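Stestorville Kitchen Words

README, last revised July 11, 2021

Welcome, and thank you for stopping by! Stestorville Kitchen Words is a collection of 3,000 short entries on how people in and near Stestorville talk about food, dishes and cleaning up. It began as a shoebox of index cards on top of my refrigerator, and it has grown a good deal since then, mostly thanks to neighbors who kept calling me up with one more word for the heel of the bread.

What you get

entries.csv holds the words, one to a row, with a meaning, a sample sentence and the street or farm road where it was heard. speakers.csv gives an age group for each of the 84 people who sat down with me. There are 600 entries with a second spelling – please keep both if you pass the files along, as families feel strongly about theirs.

Trays, bottles and other everyday things

The "tray" group has 200 entries and is my favorite. Older speakers say "server" or "carry-board," and a bottle may be a "pop," an "empty" or a "dead soldier" depending on the house. 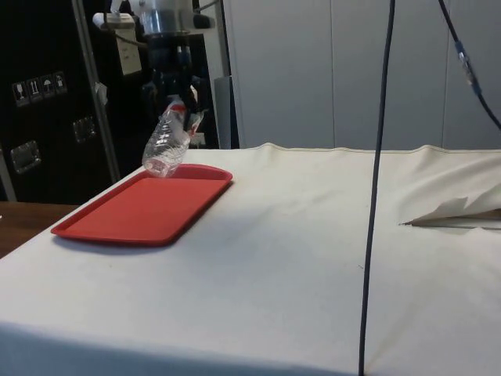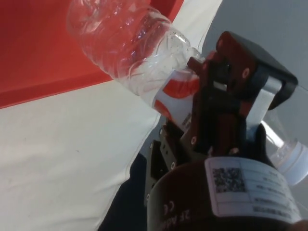

Evaristo Cattaneo wrote back after reading the first version that "carry-board" was never used on the Stukton side of the river, where his aunts all said "waiter," and that I ought to mark it as a town word. He's right, and the region column now says so.

Known gaps

Baking words are thin. I started on them in January and got sidetracked by soup. Some sample sentences were written down from memory and are marked "m" in the last column.

Using the files

Share them freely and credit Gianni Testa. Corrections are very welcome, long letters especially.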